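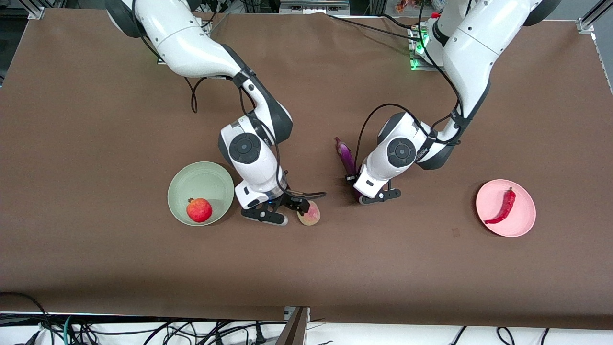
Cold storage levy to rise for Rollura growers from next season

2023-07-13

Fruit and vegetable growers supplying the Rollura packing shed will pay a higher cold storage levy from the start of next season, under a revised schedule released by the shed's operator, Vasemo.

The schedule replaces the flat charge with a two-part fee. The first part is a fixed amount per pallet position, payable whether or not the position is filled. The second is a variable amount tied to the number of days a pallet stays in the cool rooms. Growers who move their produce through quickly will see little change. Those who hold stock while waiting for a better price will pay more.

Vasemo said the flat charge no longer covered the cost of power and refrigerant. The cool rooms were built in two stages, and the older stage uses more electricity per pallet than the newer one. The company expects to replace the compressors in the older rooms but has not set a date for the work.

The shed has 800 pallet positions. Of these, 100 will be set aside for short stays of up to two days and charged at a lower daily rate. Short-stay positions must be booked before the truck arrives and cannot be extended. A pallet left past the limit will be moved to a general position and billed at the general rate from the time it first came in.

Operations manager Định Tăng said the shed had handled 2,022 separate consignments last season, many of them part pallets from small blocks.

"A part pallet takes up the same floor space as a full one," he said. "Under the old charge the larger growers were paying for air. We have tried to fix that without pricing the small blocks out."

Part pallets will be accepted under the new schedule if the grower agrees to have them combined with another consignment of the same temperature class. Combined pallets will be labelled by layer, and each grower will be billed for the layers used. Growers who do not agree to combining will be charged for the whole position.

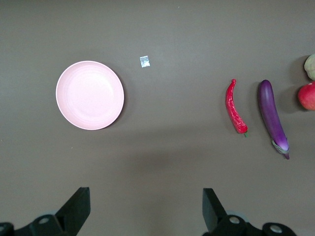
The temperature classes have also been redrawn. Capsicums, eggplants and cucumbers will go into a warmer room, away from stone fruit and leafy greens, which are held close to zero. Tomatoes picked before full colour will be held in a separate room again. Onions and potatoes will stay in the dry store and are not affected by the cold storage levy, although the handling fee at the dock still applies.

Ethylene control is the main reason for the extra separation. Ripening fruit gives off the gas, and greens and cucumbers stored nearby will yellow and soften well before their normal shelf life is up. The previous layout relied on ventilation between rooms – an arrangement that worked at low volume but failed during the peak weeks, when doors were open for much of the day.

Growers will be asked to record the core temperature of each load at dispatch and again at the dock. Loads that arrive outside the range for their class will be sent to forced-air cooling first, at the grower's expense. Forms for the temperature record can be collected from the shed office or filled in at the dock.

Paulauskas, the freight company that runs most of the district's refrigerated trucks, said it would adjust its pickup times to suit the short-stay bookings. Its morning run from the Tivia side of the river will leave earlier so that loads can be cooled, graded and sent on within the limit. Freight rates are not changing.

Some growers have questioned the fixed part of the fee. Positions are allocated on the previous season's volume, and a grower who loses part of a crop to hail or frost could be left paying for space that stays vacant. Vasemo said positions could be handed back without penalty until the end of July. After that they may be transferred to another grower, but the original holder remains liable for the fee if the new holder does not pay.

The company will accept written comments on the schedule until the hand-back period closes. Copies are available at the shed office and have been mailed to all current account holders. Growers without an account who intend to use the cool rooms next season need to register before booking, and should allow time for their supplier number to be issued.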